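Ticket 3620 – Sourcebook e-book: index links open the wrong chapter
Product: Gutura Health Reference, online edition
Status: Resolved, pending publisher file
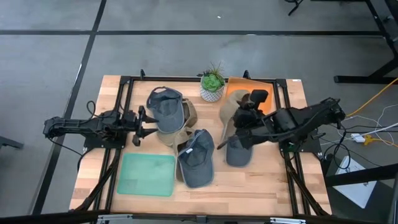

Baseball caps on a butcher-block tabletop, two black robot arms

Reported: Broveck library account. Index entries for "hearing loss, childhood" and "speech delay" in the childhood hearing disorders sourcebook open the glossary. Table of contents links work. Same result in two browsers.

09:40 – Reproduced on the test account. Index entries A through G resolve correctly. Entries from H onward land 31 pages late.

10:15 – Compared with the print edition. Print index runs to page 346. The online file carries an added resource directory between chapters 6 and 7, and page anchors were renumbered after the index was built.

11:05 – Cleared reader cache and reloaded the title. No change. Fault is in the file, not the Memov reader.

13:30 – Rebuilt the anchor map from H to Z. 80 entries corrected. Two entries under "tinnitus" still point to a blank page – the target heading is missing from the source XML.

14:20 – Sent both entries to Hidayat (conversion vendor) for a corrected file. Full-text search finds the tinnitus section in the meantime.

Customer action: close the title and open it again. Saved bookmarks made before the rebuild need to be set again. Notes and highlights are not affected.

Gutura Support | Contact | Copyright Gutura | Back to top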